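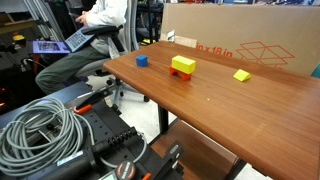
Toy blocks on a wooden table.

Opinion > Home Life > Stuff

2 min read

I'm going to stick up for the junk drawer. Every October my feed fills up with people dumping theirs out on the bed and tossing most of it, and every October I feel a little sick watching.

I did it myself once! I bought one of those Prendik divider trays, sorted the whole mess into five neat sections and threw out a grocery bag of cords, keys and little plastic feet. Two days later the dishwasher rack came loose and guess what I needed (a little plastic foot, obviously). The replacement came from Rellitz and the shipping cost more than the part.

People say you can always buy another one. Sure, if you know what the thing is called. Half of what's in my drawer has no name that I know of, and I've tried typing "bendy metal clip for lamp" into a search box and got 2,564 results, all of them wrong.

So keep the drawer. Keep it ugly, too. I know where the tape is in mine, under the takeout menus and the dead Boltel remote, and I'd rather dig for it than go without. The tray is in there somewhere as well.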